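The Room Under the Bridge Road

Sudby opened in October with a sound system that cost more than the lease. The club sits on the lower level of a former cold store in Radotbridge, and most of what makes it work as a dance venue is fixed to the walls or buried in the floor.

Barış Işık, who designed the room, began with the walls. The cold store was built with thick insulated panels, which held back the high frequencies well and the low ones hardly at all. Bass from a test rig in the empty building could be heard in the apartments across the street. His answer was a second room inside the first, standing on rubber mounts, with an air gap on every side. The inner floor carries the dancers, the DJ booth and the main speaker stacks. Nothing rigid connects it to the outer shell except the fire doors, and those have been rehung on isolated posts.

The speakers are arranged as 4 stacks, one at each corner of the dance floor, all aimed at a point slightly behind its center. Each stack is driven separately and delayed so that the sound lines up where the crowd is thickest. At the bar, which runs along the long side, the level is set lower. Orders can be taken without shouting.
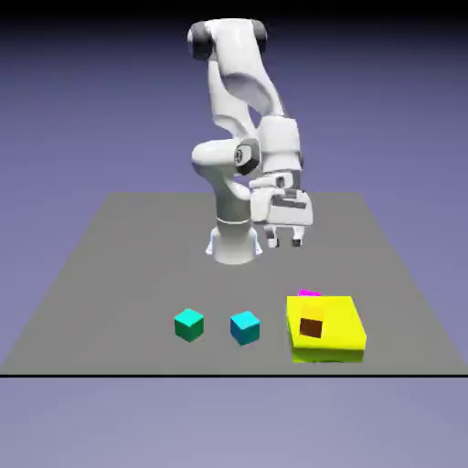 The booth gave more trouble. Early in the fitting-out, low frequencies built up under the platform and reached the turntables through their feet. Records skipped during the first rehearsal whenever the kick drum and the bass line landed together. Işık had the platform filled with dry sand and set the decks on a slab hung from steel cable. Resident DJ Mei Wojcik, who plays vinyl for most of her set, tested it at full level for 7 hours before she agreed to sign off on the booth.

"I want the deck to behave the same at four in the morning as it does at ten," Wojcik says. "The first version didn't. I could play around it, but a guest with one hour and no soundcheck can't."

Her Saturday-style format, as regulars call it, runs on any night the club is open: one long opening set, one guest, one closing set. The series is named Kettle, after the slow build of its first two hours. Tempo starts low and is raised in small steps. The lights follow the same plan. They are operated by hand from a desk beside the booth, with no automatic link to the music.

Capacity is the remaining limit. The inner room is licensed for 80 people fewer than the owners had applied for, as the second exit is narrower than the plans assumed. Uker, the company that holds the lease, intends to widen it next year. The work means cutting through both shells and sealing the gap again around a larger door.

Until then, the queue is managed by a one-in, one-out rule after midnight. Advance tickets are valid until 1 a.m., and the coat check closes 30 minutes after the last record.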